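Cleaning a printed steel cup and treating scuffs on a light wood tabletop

Filed under: Care and repair
Written by Ishbel Morrison. Last revised December 12, 2021

This page covers two jobs that tend to come up together: washing a metal drinking cup with a printed design, and dealing with surface scuffs on the table it stands on. Do the cup first. It takes five minutes and can dry while you work on the wood.

What you need

Dish soap, plain, no citrus additives
A soft sponge without a scouring face
Baking soda
Two cotton cloths, one for the cup and one for the table
Mineral spirits
Sanding sponge, 3000 grit
Clear finish matched to the existing one (see step 8)
A small artist's brush

Part one: the cup

1. Fill the cup with warm water and one drop of soap. Leave it for 5 minutes. Do not put the whole cup under water if the base has a seam or a glued pad.

2. Wipe the inside with the sponge, working from the bottom up. Brushed steel has a grain. Follow it where you can see it. Rubbing across the grain with anything abrasive leaves bright marks that cannot be washed out.

3. Wash the outside with the sponge only. Painted and printed areas get soap and water and nothing else. Baking soda will dull a colored coat, and it will take the edges off small lettering first.

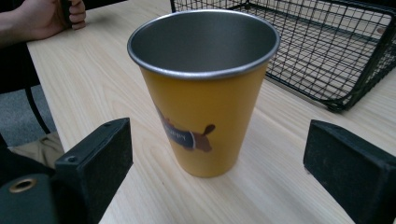 Can a printed metal cup go in the dishwasher?
Only if the maker marks it as dishwasher safe. Detergent and long heat cycles lift printed designs, and once an edge of the print has lifted there is no practical way to put it back. Wash by hand if the marking is missing or unreadable.

4. For tea or coffee film inside, mix baking soda with water to a loose paste and apply it with a fingertip. Leave for 30 minutes, rinse, and repeat once if needed. Keep the paste off the rim and the outside.

5. Rinse and dry with the cup cloth, including under the rolled rim if there is one. Water sits in the roll and leaves a chalky line. Stand the cup upright on a folded towel, away from the table you are about to treat.

Part two: the tabletop

Before opening anything, find out what kind of mark you have. Wipe the area with a barely damp cloth and let it dry. Marks that come off were residue from another object. Marks that stay are in the finish or through it. Drag a fingernail lightly across each one. If the nail does not catch, steps 6 and 7 are usually enough. If it catches, continue to step 8. If the surface is a printed film over board, stop after step 6, as sanding will go through the pattern.
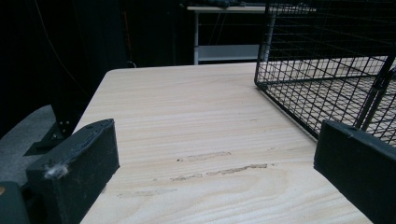 Scuffs on a light wood tabletop. Check each patch separately.

6. Put a little mineral spirits on the table cloth and wipe along the grain. This removes wax, grease and rubbed-off color. Open a window, keep flames away, and lay the used cloth flat outdoors to dry. Test on the underside first.

7. Wet the 3000 grit sponge and stroke along the grain with light pressure -- five passes, then wipe and look. Keep to the mark itself. A grayish look that fades as you go means the damage was in the top of the finish. Stop when the patch is even with its surroundings under a lamp held low to the table.

8. If the scrape has gone through the finish, brush on one thin coat of clear finish, no wider than the scrape. On a water-based finish use water-based. On oil use the same oil. Cameron Dalgleish, who checked this section, prefers two very thin coats with a full drying period between them, and that is the safer choice on pale wood, where a thick coat shows yellow.

9. Let it cure for the time given on the can. Dry to the touch is not cured. Keep cups, wire racks and anything with a hard edge off the patch until then.

Notes

Do not start with a coarser grit to save time. On a thin finish, 700 will cut through before the scratch is gone -- and the repair area then gets larger.

Wire baskets and cages should have felt or rubber feet before they go on finished wood. Lift them when moving.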